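Colors bleeding in a mixed load, can I save it?

Rhea Dela Peña
Posted Saturday, April 25, 2026

Moved to Horkside last month, water here is super hard. Washed a red thing with whites, now two pillowcases are pink. Havent dried them yet. Bleach or no? Also how do I stop it next time, we have a ton of brights.

Lucienne Besnard
Dont dry them!! Heat sets it. Rewash right away, cool water, oxygen bleach soak overnight – not chlorine if theres any print or elastic. Check the care tag first. Might take two rounds.

For next time, test the reds. Damp white rag, press on a seam inside, see if color comes off. Stripes with red trim are the ones I'd check first, the red can run into the pale bands.

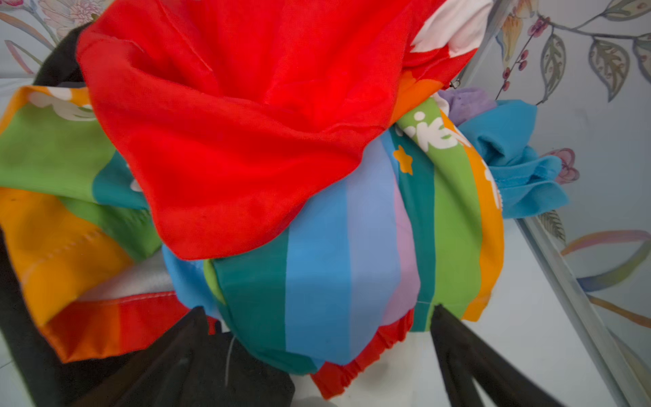
culix_fan
Color catcher sheets. Cheap, work ok. I throw in two.

Gunawardena
had the same thing, gave up and dyed the lot navy lol. Hard water wont cause bleeding afaik but you do need more detergent.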